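Irina Matei has worked on adhesives for table and floor coverings at Plattner for 16 years. We spoke in September 2021, shortly after the Meven series of desk and bench mats went into regular production.

Her group deals mainly with edge lift, the slow curling that starts at the corners of a flat sheet. "People blame the glue," Matei says. "In most returns the glue is fine. The sheet was rolled too tightly in storage and it remembers the roll."

The remedy is to condition the sheet flat before cutting. Plattner keeps each stack under a plate for 30 hours. Shorter times were tried and gave uneven results, particularly with darker sheets. Matei attributes this to the pigment load but calls the evidence thin.

She also objects to the practice of gluing a mat across its full surface. A perimeter bond holds well enough on a work table and can be removed later with a plastic scraper.

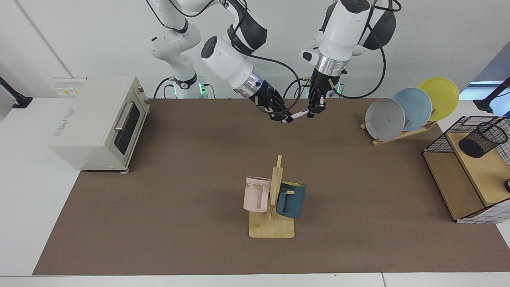

## Testing for wear

Abrasion is checked on a turntable with a weighted wheel. The limit for the Meven series is 800 cycles without a visible change in surface texture. Matei's colleague Lorenz Lanz would prefer a numerical gloss reading. "Visible to whom?" he asks. "Two inspectors will give you two answers on the same sample."

Matei accepts the point. Both methods are now recorded side by side, and sample 287 is the first for which they disagree. The gloss meter failed it and the inspectors passed it.

## Cleaning

Most complaints concern stains. Matei recommends warm water and a mild soap, applied with a soft cloth. Alcohol dulls the finish if used daily. "Once a month does no harm," she says. "Leave the solvent wipes in the drawer."

A revised care sheet is being drafted. Lanz wants it on one page, and Matei has so far cut it to two.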